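I stopped writing here in the spring, and I didn't say why. The short version is that my knee had been bad for a long time and I finally had it replaced. The long version is mostly waiting rooms, so I'll skip it.

What I want to write about is walking, as that's the part I got wrong.

The physio at Kilcombe gave me a sheet with three exercises on it and told me to do them before breakfast and again in the evening. She also said to walk a little each day and write down how it went. I did the exercises properly. The walking I treated as a test. In week 2 I went to the end of the road and back, felt pleased with myself, and did it twice more before lunch. Then I spent the next two days on the settee with a bag of frozen peas and my leg on a cushion.

I did much the same the week after. I'd have a good morning, spend it all at once and pay for it until the weekend. My notebook from that month is either blank or has "too far" written in it.

In the end I paced out the lane behind the house. It's 375 steps from my gate to the postbox, and I decided that was my walk. I did it once a day whether I felt like a hero or not. If I wanted more, I could have more next week. I found this very dull, and I complained about it to anyone who rang, but after 14 days I noticed I'd gone down the stairs without thinking about which foot went first.

I bought a few things along the way, most of which I could have done without. The Girnano cold wrap was good - it stays put when you stand up, which peas don't. The Zisden cushion was too firm and has gone to live in the car. A grabber for picking things up off the floor was the cheapest of the lot and I still use it, mainly for socks.

Sleep was harder than walking. I'm a side sleeper and I wasn't comfortable on my side until well into the summer. I listened to a lot of radio at three in the morning. Tai, my cat, thought this was a great improvement and kept me company as long as I didn't move.

I've been asked whether I'd do it again. There is another knee, so it's a fair question. I think I would, but I'd start the exercises a good while before the operation, and I'd put the kettle and the mugs on the same bit of worktop. Carrying anything while on crutches is a nuisance, and hot tea is the worst of it.

These days I do the postbox and then carry on to the bridge, where there's a wall low enough to sit on. On Thursday I went past the bridge for the first time. I came home the flat way and had a bath.

I'm hoping to post here every couple of weeks from now on. Next time I'll write about getting back in the garden, where the bindweed has had a very good year.
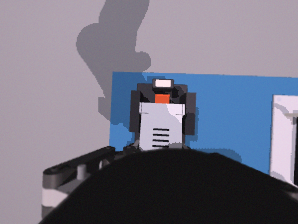

I'll also put down what I did about kneeling, which I still can't do for long, and which tools were worth having with a longer handle.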